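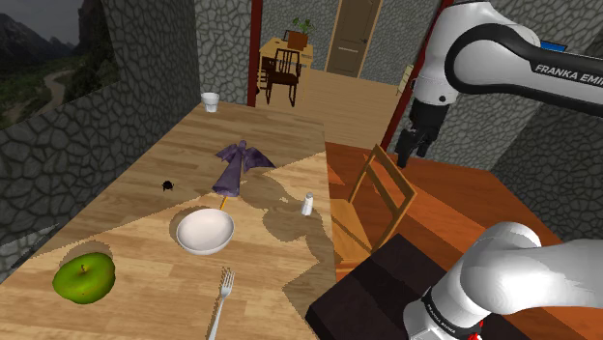
1/ Oiling a timber table: notes on cure times

I've now refinished three timber tables with hardwax oil and kept a log for each. Posting the numbers and the method here so I can stop answering the same messages one at a time. Pale timbers only. I have no data for walnut or anything darker.

2/ Two words get mixed up. Dry means the surface no longer transfers to a finger. Cured means the oil has finished reacting with oxygen all the way down. Dry takes overnight in decent weather. Cured takes weeks. Most of the ring marks people send me are on tables that were dry.

3/ Sanding. Stop at 150 grit for the top, 180 at most. Going finer closes the grain and the oil sits on the surface instead of soaking in. End grain is the exception. I take it to 240 so it doesn't drink too much and go darker than the faces.

4/ Vacuum, then wipe with a cloth barely dampened with water. Let the fibres rise, wait an hour, one light pass by hand with the last grit you used. Vacuum again. Skip tack cloths, as some leave a residue that shows as dull streaks under oil.

5/ Product used on all three: Clasness matte, the two-part version. The single-part Clasness is fine but slower, and my log doesn't cover it. I also tried Flirulex on an offcut. Nice colour, but it yellowed more than I wanted on pale timber after one summer by a north-facing window (southern hemisphere, so that's the sunny side).

6/ Application. Small puddle, spread with a white pad, work it along the grain. Leave it ten minutes. Then buff off everything that will come off. If the cloth still drags, keep going with a clean one. Excess left on the surface is the main cause of sticky patches and no amount of waiting fixes them properly.

7/ Oily cloths can self-heat and catch fire. Lay them flat outdoors on concrete until stiff, or put them in a metal tin filled with water and put the lid on. Don't ball them up in the bin. Don't leave them in the shed.

8/ Coverage. The tabletop in the latest log is 1620 mm long and took 43 mL for the first coat, mixed. The second coat took well under half of that. People buy far too much of this stuff, and the opened tin skins over before they get to the next job.

9/ Humidity matters more than I expected. The June table was done in a cold garage with relative humidity at roughly 60 per cent and it stayed soft for a good while longer than the others. Next time I'd bring it inside and run a fan across the room, aimed away from the surface.

10/ Water test. One drop in a spot that doesn't matter, leave it fifteen minutes, wipe. If a dark mark stays behind after the spot has dried, it needs more time or another thin coat. Repeat each week and write down the result.

11/ Correction to an older post of mine: I said a second coat could go on after four hours. Ifigeneia Rallis pointed out that the tin says overnight. She's right, I was reading the Onen data sheet, and that's a different product with a different hardener.

12/ Nektarios Lazaridis asked about cleaning. Plain water and a drop of mild dish soap, wrung-out cloth, dry it straight after. No vinegar, no spray polish. Stoica sell a maintenance oil that works well over Clasness on worn spots. Test it underneath first.

13/ The full log is a spreadsheet with dates, temperature, humidity and drop test results per table. Reply if you want a copy. I'm still looking for readings from anyone who has oiled ash in a coastal climate, two coats, matte.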